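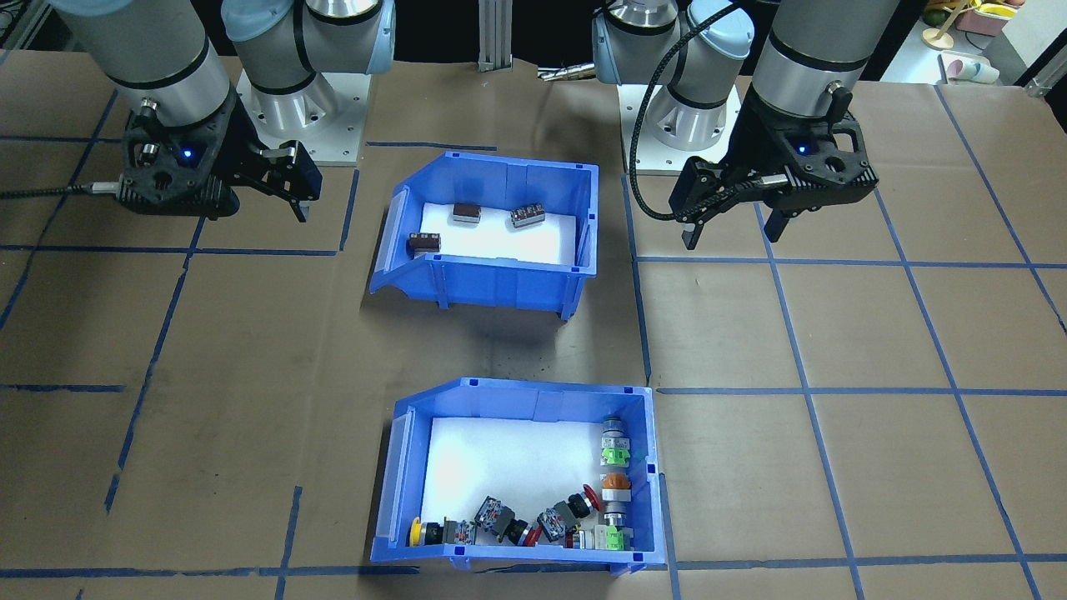 Wivurura Folding Rostrum

I've been selling kit to small theatre companies for a good while now, and this is the piece I get asked for most (usually by someone who's just measured the back of their van). It's a stage rostrum that folds flat, so two of you can carry it up a fire escape without falling out. I toured with a pair of them myself before I ever stocked them, and they went everywhere – church halls, a pub function room, one very damp marquee.

The top is birch ply with a black painted finish. It'll scuff, they all do, but a quick coat the night before you open and you're fine. Legs come in two heights and you can swap them over with the key that's clipped underneath. Please put the key back! I sell a lot of spare keys.

Zulema Escobar used four for her Kurkska tour in February and had actors jumping off them every night. She asked me if they creak. They do, a tiny bit, until you nip the bolts up after the first few shows. If you're doing something very quiet, get the felt strips as well and stick them along the hinge.

What you get:
Rostrum, folded, with 2 sets of legs
Leg key
Carry strap
Load when open: 700 kg, spread evenly
Set-up time: 90 seconds once you've got the knack, longer the first time

It does link up with the older Hauksdóttir decks, but you'll need the adaptor plate, sold separately. It won't link to Pruvalus ones at all, the edges are a different depth and I've given up trying.

I hire them out too, by the week, collection from Sunday. Anel Hendricks looks after the hire diary, so ask for her if you want dates held, and do tell her if you've got a get-in before nine – she'll leave them by the side door for you.

Black is in stock. Grey is to order.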